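Plindodis, Drenham: notes from the June open day

The Plindodis works at Drenham opens its doors once a year, in June, and the tickets are free but limited. Entry was by timed group. Ours went in at 9:30 through the goods gate on the canal side, signed a sheet, and was issued with ear plugs and a paper map that turned out to be a year old.

Plindodis makes kitchen worktops and fitted storage for small apartments. The building has 3000 square meters of floor on one level, with the timber store at the north end and dispatch at the south. Material moves in one direction only. There is a painted line on the floor for visitors, and the guide was strict about it.

Our guide was Muireann Horgan, production planner, 11 years with the firm. She began in the timber store, where boards rest on spacers until the moisture reading is stable. The target is 8 percent. Readings are chalked on the end of each stack with the initials of whoever took them, and stacks that miss the target go to the back of the row. The air in there was noticeably drier than outside.

From the store, boards go to a cross-cut saw and then to the jointing line. The staves are cut to length, sorted by color under a daylight lamp, glued and pressed. Sorting is done by eye. Two people stood at the lamp while we watched, and they disagreed over one stave in every dozen or so. The press holds 32 staves at a time. Glue squeeze-out is left to cure and is then planed off with the surface, and wiping it while wet is forbidden because it drives glue into the grain and shows up later under the oil.

Long tops are made in two parts and joined on site with bolts from underneath. Several visitors asked about the join. The answer was that a top over 393 centimeters will not go around the landing of a typical apartment stairwell, and the firm stopped offering longer single pieces after a run of failed deliveries. A well-made join can be felt with a fingernail but should not catch a cloth. We tried this on a sample and it was correct.

The finishing room is kept closed, so we saw it through glass. Two coats of hardwax oil, a light sanding between them, then racks. Cleaning advice to customers is short: a damp cloth, mild soap, dry afterward, and no standing water near the join. Re-oil once a year, or more often beside a sink.

The second half of the visit was given to storage, and for me this was the more useful part. Plindodis works with a small design office, Nikolaidis, on what they call the Wekuleo range - in plain terms, shelves, rails and inserts sized to fit behind and beneath a standard top. The argument is that most people buy too deep a counter and then lose the back of it. Nikolaidis surveyed 362 kitchens before drawing anything. The most common use of the rear strip was for things that had no cupboard: cloths, dry food still in its bag, post, chargers.

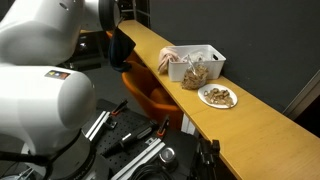 The recommendation that came out of the survey is modest. Give the back of the counter one open container with straight sides, keep it tight to the wall, and leave the front clear for work. Straight sides matter more than capacity, as a tapered tub wastes space at the base and tends to creep forward. A handle slot cut into the end is preferred to a raised handle, which catches on the underside of wall units. Plastic is acceptable and easier to wash than woven types. Cloths can hang over the rim, though Horgan would like them on a rail, and the firm sells a rail.

Dry goods in clear bags are a harder case. A bag closed with a twist will stand up if the contents are chunky, but finer stuff slumps and the bag falls over. The Wekuleo answer is a divider that clips inside a drawer. I handled one and found the clip stiff. It needs two hands, and a version with a softer spring is being tested.

Dark walls came up in the question session. A warm-toned wood top against charcoal paint is a frequent order at present, and the fitters' complaint is that any gap between top and wall shows as a bright line if the sealant is pale. They now carry a gray sealant as standard. The tolerance for that gap is 3 millimeters, and older buildings rarely meet it without scribing the back edge.

Dispatch was quiet, with four wrapped tops waiting on trestles. Packing is cardboard corners, a blanket and a strap, and the blankets come back on the van.

Practical points for anyone going next year: parking is on the canal road and fills early, the floor is hard on the feet, and the tour ran to 95 minutes against an advertised 75. Offcuts are sold by weight from a pallet near the exit, cash only. I bought two pieces of ash for shelf brackets.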